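Clinari Match Desk: Review

Pliritwood's Clinari Match Desk is a subscription service for soccer writers that supplies lineups, substitution times and coaches' press remarks. This publication used it during two rounds of the Tesville league, beginning in January.

Lineups arrived 20 minutes before kickoff and required no correction. The archive of 500 press conferences is searchable by coach, although translated remarks lose much of their tone and should be checked against the original. The annual fee of $520 is reasonable for a daily sports page and high for a single columnist.

The service is recommended for newsrooms covering more than one league. 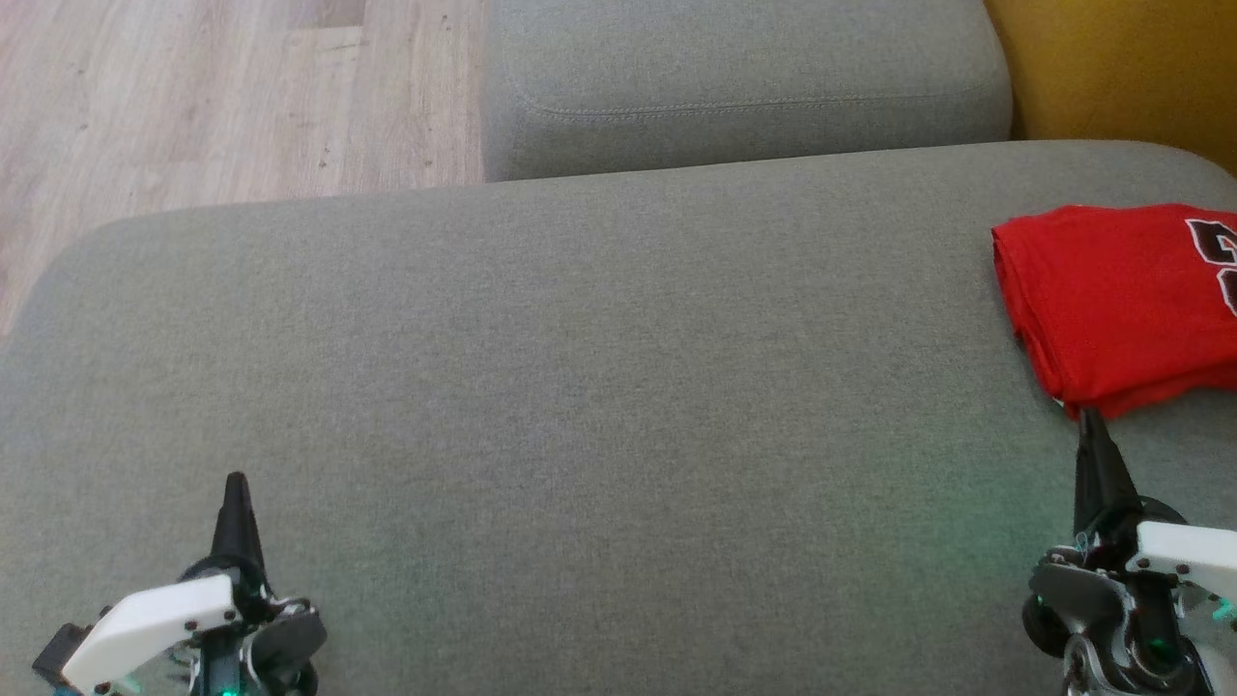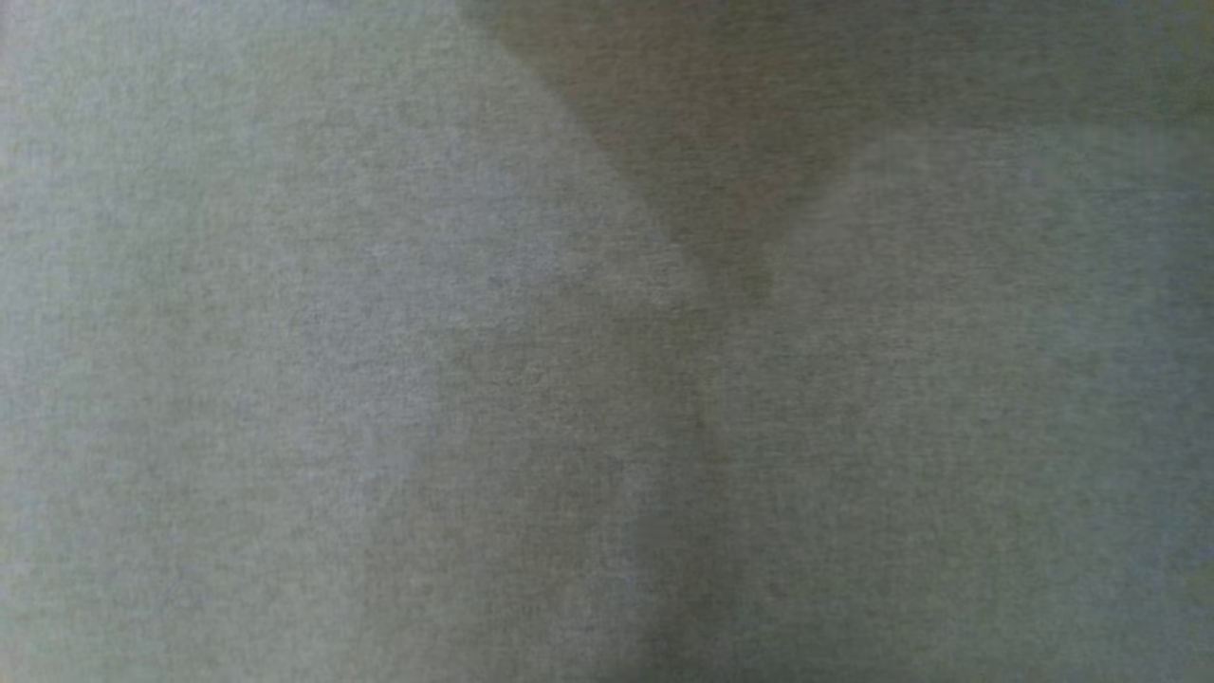

Reader comment, Somogyi: The translations are weaker than the review suggests. I now quote coaches only from the original audio, and I would not renew at that price.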